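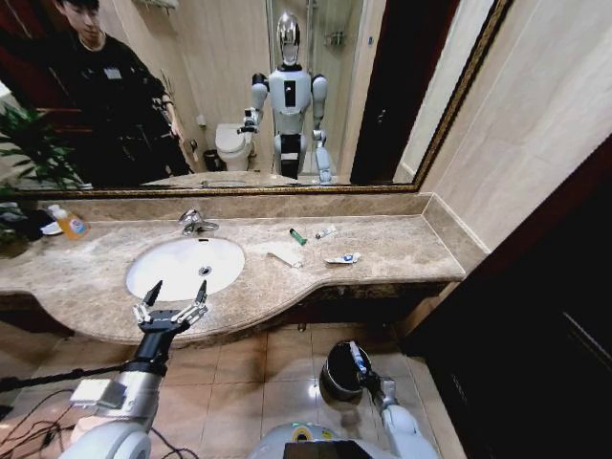 The upstairs bathroom, with the faucet used for all of the timings.

Waiting for Hot Water, Part 2: Pipe Volume, Measured and Calculated

In the first part I complained about the hot water delay on the second floor of the Calville Street house and promised numbers. I have them now. The short version is that the delay is mostly pipe volume, the water heater is fine, and the fix I had been planning would have used more energy than it saved.

If you only want the parts list, skip to the end. 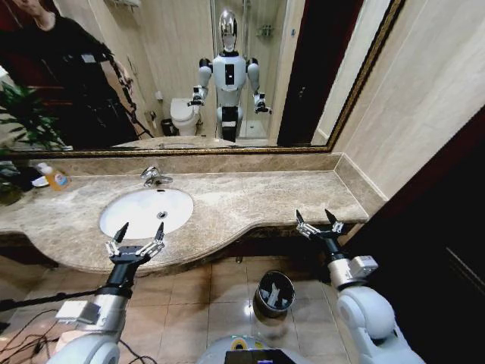 Posted by Elin Prydderch
Filed under: House, Plumbing
May

The heater is a 50-gallon gas tank in the northeast corner of the basement. Hot water leaves it in 3/4 inch type L copper, crosses the whole basement at joist level, goes up through the kitchen wall and ends at a tee under the bathroom floor. I measured this run with a tape in the basement and from the original drawings where it goes into the wall. It comes to 54 feet. From the tee, a 1/2 inch branch continues to the sink for another 9 feet.

Type L copper in 3/4 inch holds 0.0251 gallons per foot. In 1/2 inch it holds 0.0121. So the main run contains 1.36 gallons and the branch 0.11, for a total of 1.47. The faucet aerator is rated at 1.2 gallons per minute, and a bucket and stopwatch agreed with the rating closely enough that I used it as is. Dividing one by the other gives 73 seconds before the first hot water should arrive, assuming the pipe starts cold and the hot water pushes the cold water out ahead of it like a piston.

It does not behave like a piston. The front edge of the hot water mixes with the cold and also gives up heat to the copper, so you have to run more than one pipe volume before the temperature at the tap is useful. I defined useful as 105 degrees F, measured with a thermocouple taped into the stream. Starting from a pipe that had been idle all night, the average over a week of mornings was 86 seconds. I collected and weighed the water as well, which gave 1.73 gallons. That is 1.18 times the calculated volume. Shigeru Hirose, who commented on the first part, guessed 1.2, so he gets the credit.

Next is how often this happens. A draw only counts if the pipe has had time to cool. With bare copper in a 60 degree basement, the water in the line drops below 105 in well under an hour. I put a clamp-on temperature logger on the pipe just above the tee and let it run for two weeks. It recorded an average of six cold starts per day. Six times 1.73 times 365 is 3,789 gallons per year down the drain.

That sounds like a lot, but at Wurau water and sewer rates it is a modest line on the bill. The energy is modest too. Heating 10.4 gallons per day through a 70 degree rise takes 6,060 BTU, or 1.8 kWh. I was more annoyed by the 86 seconds than by either of these.

The plan in the first part was a recirculation pump with a return line, running all the time. Keogh quoted $570 for the labor, pump not included. I held off on signing until I had worked out the standby loss. Bare 3/4 inch copper carrying 120 degree water through a 60 degree space loses something like 30 BTU per hour per foot. Over the main run alone that is 1,620 BTU per hour, or 11.4 kWh per day. In other words, I would have spent 11.4 to avoid wasting 1.8, before counting the return line or the pump motor. Insulation cuts the loss by more than half, but continuous circulation still loses.

Katsuhiko Kuroda pointed me to demand circulation. The pump sits under the farthest fixture and pushes the cooled water back to the heater through the cold line. You press a button, the pump runs until a sensor sees the temperature rise, and then it stops. There is no return line to install. The drawback is that the cold side comes out lukewarm for a short while afterward. We brush our teeth in it and have no complaints, although Lilla Illés stayed with us one Saturday and did notice.

I bought the Wakeck unit. It mounts in the vanity cabinet below the sink and needs an outlet, which I had to add. Once the pump has finished its cycle, the tap reaches 105 degrees in 9 seconds. The branch volume plus the short flexible connector accounts for most of that, and the rest is the faucet body warming up. The pump cycle itself takes 40 seconds, so total time from button to hot water has dropped by a little under half, and you can spend the 40 seconds doing something else.

Parts:
Demand pump with sensor and wired button
Two 1/2 inch compression tees
Four braided connectors, 16 inch
GFCI outlet and box
3/4 inch wall foam insulation for the basement run, glued at the seams

The insulation went on before the pump, and I have a separate week of cold start data for that period. The logger clock drifted and I need to correct the timestamps before the plots are worth posting. Jarlath Mulligan asked for the raw files, and I will put them up with the plots.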